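Cours 4 : ranger en vrac, notes pour le groupe du soir

Bon, je reprends là où on s'est arrêtés avec Hanne : le bac profond. Je l'aime bien, ce bac, mais c'est un piège ! On y jette tout, et 2 semaines plus tard on ne retrouve rien.

Ma règle : on vide, on trie par forme (long, plat, rond), puis on remet le lourd au fond. Pour novembre, essayez chez vous avec 18 objets, pas plus, et notez le temps qu'il vous faut pour en retrouver 6. 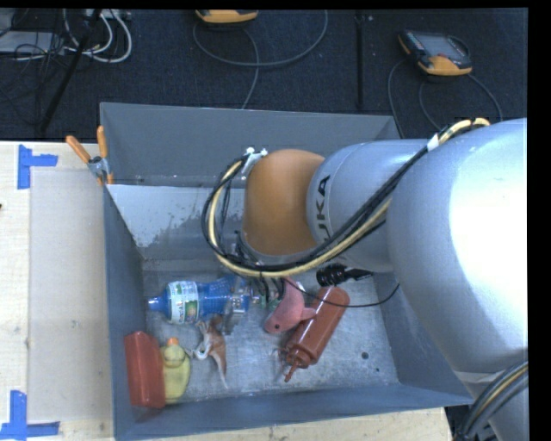 Les bouteilles, maintenant, mon sujet préféré. Debout, elles tombent au premier choc ; couchées, elles roulent (sauf si on les cale, on y revient). Regardez la bleue, à plat sur le fond rayé, bouchon à gauche : l'étiquette blanche fait le tour, mais allez lire un texte aussi petit ! D'où mon conseil : un gros mot au feutre, côté bouchon.

À lire pour la prochaine fois : la fiche Stitholm, pages 4 à 6.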